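天板

天板(てんばん、てんいた)は、机、卓、作業台、棚、箪笥などの家具において最上部に位置し、水平面を構成する板状の部材である。甲板(こういた)とも呼ばれる。建築分野では、厨房や洗面所に造り付けられる台の上面部材を含めて指すことが多い。本項では主として、机および卓の天板について述べる。 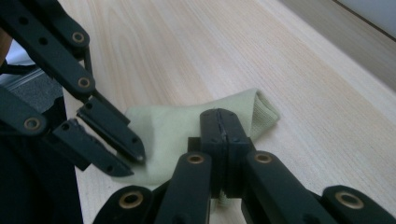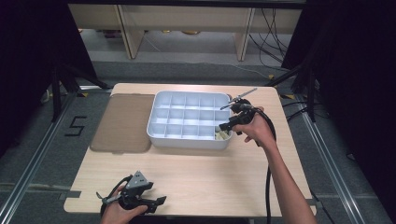
淡色の木の天板

天板の形状は、平面形、厚さ、角および木口の処理によって区分される。平面形には長方形、正方形、円形、楕円形、半円形などがあり、壁付けの卓では長方形が一般的である。長方形の天板では四隅を直角のまま残すものと、仕切りのある白いトレーを載せた2枚目の写真の卓のように隅に丸みをつけたものとがある。隅の丸みは半径で指示し、図面では記号Rに続けて数値を記す。上面と側面の稜線に施す面取りはこれとは別の加工であり、糸面、角面、丸面などに分けられる。使用者の腕が触れる手前側だけ面を大きく取る仕様もある。

構造

木質の天板は、無垢板、集成材、合板、繊維板、パーティクルボード、フラッシュ構造に大別される。

無垢板は一枚の板、または数枚の板を幅方向に接ぎ合わせた板である。木材は含水率の変化に応じて伸縮し、その量は繊維方向で小さく、繊維に直交する方向で大きい。このため幅の広い無垢の天板を脚部や幕板に完全に固定すると、割れや反りを生じやすい。対策として、長孔を設けた金物、駒止め、蟻桟などが用いられる。駒止めは幕板の内側に溝を切り、L形の木片を差し込んで天板側にねじ留めする方法で、溝の中で駒が動くことにより幅方向の伸縮を許容する。蟻桟は裏面に断面が台形の溝を彫り、同形の桟を差し込むもので、接着しないか、一か所だけを接着する。

集成材は挽き板または小角材を、繊維方向をそろえて接着したものである。製材時の節や割れを除いて構成できるため、無垢板に比べて寸法と品質のばらつきが小さい。長さ方向の接合にはフィンガージョイントが多く使われ、表面にジグザグの接合線が現れる。接合線を避ける場合は、全長にわたって継ぎのない材を幅方向にのみ接着する。

フラッシュ構造は、枠材の両面に薄い面材を張り、内部を中空または紙製の芯材とした構造である。軽量で反りが少ない一方、集中荷重に弱く、クランプ式の照明器具などを取り付ける位置には補強材を要する。枠材のない箇所ではねじの保持力が得られないため、脚の取付位置は設計段階で決定される。

表面材と仕上げ

表面材には突板、合成樹脂化粧板、樹脂含浸紙、リノリウムなどがある。突板は木材を薄く削いだもので、柾目、板目、杢などの木理を選択できる。柾目は平行に近い直線状の木目を示し、板目は山形または曲線状の木目を示す。隣り合う突板を本のページを開くように左右対称に並べる張り方をブックマッチ、同じ向きのまま順に送る張り方をスリップマッチという。

無垢板および突板の塗装は、造膜型と浸透型に分けられる。造膜型にはポリウレタン樹脂塗料、ラッカー、紫外線硬化塗料などがあり、耐水性と耐汚染性に優れる。浸透型は乾性油や蝋を主成分とし、木材の触感を残すが、水や油の染みが生じやすく、定期的な再塗布を前提とする。部分的な補修は一般に浸透型の方が容易である。

木目の方向は、長方形の天板では長辺に沿わせるのが通例である。複数の卓を連結して用いる場合は、端部の処理とともに木目の方向を統一する。家具設計者のレフヒオ・セペダ(Refugio Zepeda)は、連結を前提とする卓について、接する辺の面取りを最小にとどめ、稜線の間に生じる溝の幅を抑えるよう提案した。

寸法

天板の寸法は、間口(幅)、奥行、厚さの順に表記することが多い。事務用および家庭用の机では奥行600 mmの製品が広く流通しており、対面して使用する卓ではこれより大きい奥行が選ばれる。会議用卓の大型品には間口3000 mmのものがあるが、搬入経路の制約から二分割または三分割とし、裏面で連結金物により締結する例が多い。

厚さは材料、支持間隔、想定荷重により決まる。等分布荷重を受ける板のたわみは、支持間隔の4乗に比例し、厚さの3乗に反比例する。したがって間口を広げる場合、厚さを増すほかに、脚を内側に寄せる、裏面に鋼製の補強材を入れる、幕板を設けるなどの方法がとられる。外観上の厚さと構造上の厚さは一致しないこともある。周縁だけに材を付加して厚く見せる手法を化粧縁といい、Nimton社の卓「Vovetti」では、見付けの厚さが43 mmであるのに対し、中央部の板はこれより薄い。反対に、下面の周縁を斜めに削いで薄く見せる手法は舟底面と呼ばれる。

木口の処理

木質材料の断面が露出する木口は吸湿しやすく、外観も表面と異なるため、縁材で覆うことが多い。縁材には挽き材、突板テープ、樹脂テープ、押出成形の樹脂材などがある。樹脂テープは熱溶融型接着剤を用いて縁貼り機で圧着し、余剰部を切削して仕上げる。隅の丸みが小さいと縁材が追従せず、白化や剥離を招くため、使用する縁材ごとに最小半径が定められる。

縁材の接着不良は、水分の浸入による芯材の膨張の原因となる。パーティクルボードおよび繊維板では、いったん膨張した部分は乾燥しても元の寸法に戻らない。

維持管理

日常の清掃は、柔らかい布による乾拭き、または固く絞った布による水拭きを基本とする。布の表面に硬い粒子が付着していると、艶のある塗膜に擦り傷を生じる。水拭きの後は木目に沿って乾拭きし、水分を残さない。アルコールを含む洗浄剤はラッカー塗膜を軟化させることがあり、研磨剤を含むものは艶むらを生じる。

樹脂製の敷物を長期間置くと、可塑剤が塗膜に移行し、粘着や変色を起こす場合がある。また、光の当たる部分と覆われた部分との間に色差が生じる。淡色の樹種では光により黄変するものが多く、濃色の樹種には退色するものがある。

浅い凹みは、無塗装または浸透型仕上げの無垢板であれば、湿らせた布を介して加熱し、繊維を膨潤させることで目立たなくできる場合がある。突板張りの場合、加熱により接着層が剥がれるおそれがあり、この方法は適さない。

関連項目

幕板
甲板(家具)
突板
集成材
面取り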